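Ticket: Larine wiping cell, consumables and spares for next year's budget
Raised by: Gavin Buchanan
Site: Rurnham
Status: open, waiting on purchasing
Opened: 1/2/26

Purchasing at Bolurside have sent our equipment request back with one remark, "please justify whiteboards". I had thought the arms would be the hard part. The arms went through without a murmur. So this ticket is now the place where we justify whiteboards.
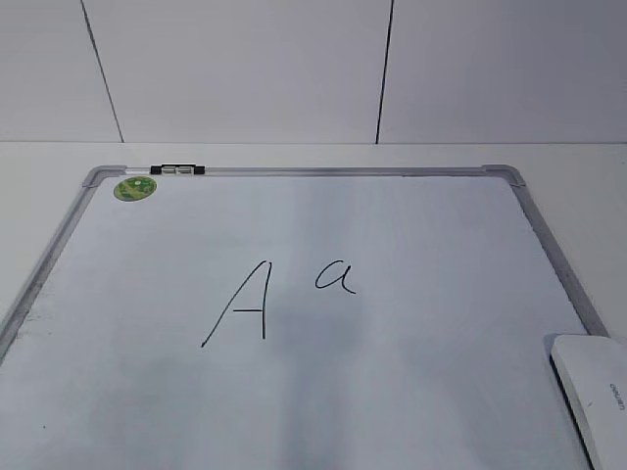
The request is for 20 boards, 2 spare sets of gripper fingers and as many erasers as we can get away with. Purchasing would like to know why one board can't be wiped and used again, that being the general idea of a whiteboard. It can, up to a point. The one on the bench has a capital A and a small a on it at present, and behind them the grey ghosting of whatever came before. A person would call that clean enough. Anyone trying to score whether a letter has been wiped off would not.

Somkiat Luangrath added:
Can we drop to 3 boards and a bottle of decent cleaner? I'd put the difference towards a second table. I'd also like one make of eraser written into the order. Last May we bought whatever was cheapest and got several thicknesses in one box, and I spent an afternoon resetting the grip width for each.

Gavin replied:
Cleaner yes, 3 boards no. Eight, final offer. Agreed on the erasers. The deli ones are a sensible shape and I am not reopening that discussion.

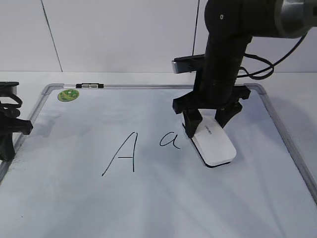
CATEGORY: GRIPPERS AND WEAR PARTS

The fingers hold the eraser at a slant and push it against the board, so we should budget for tips as something that wears out. The quote from Chu lists them as "accessories", next to the carry case. I have asked for a price per pair and been sent the brochure again. 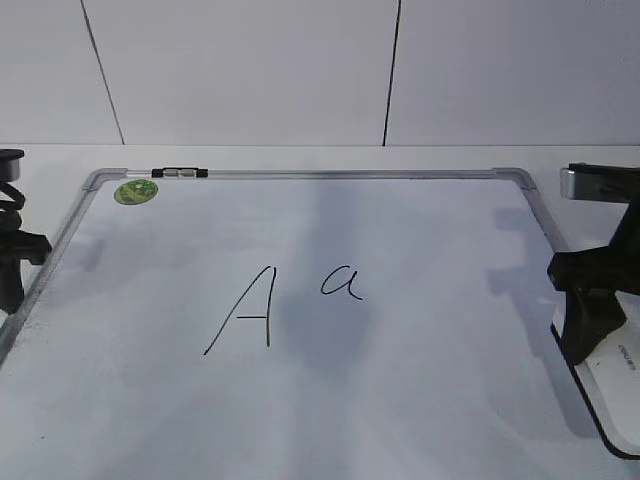

Rurnham Bench Automation Team

Somkiat again. Two arms, one either side of the board, means two of everything in the spares drawer, and the present budget line has one. I've put roughly 800 against spares and moved the carry case to "would be nice". We have never carried it anywhere.

Gavin: Fine. Please also cost a cable tidy for each arm. The coils work, but every visitor mentions them.

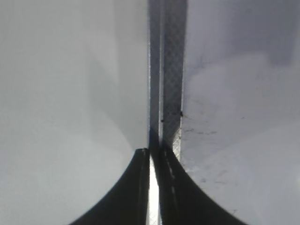
Wrist view, both fingertips

Somkiat: Attaching this one for the tips line, so purchasing can see which part we mean by "fingers". They asked whether we meant gloves.

Gavin: Revised total goes to Bolurside once Chu answer about the pairs. Leaving the ticket open until then.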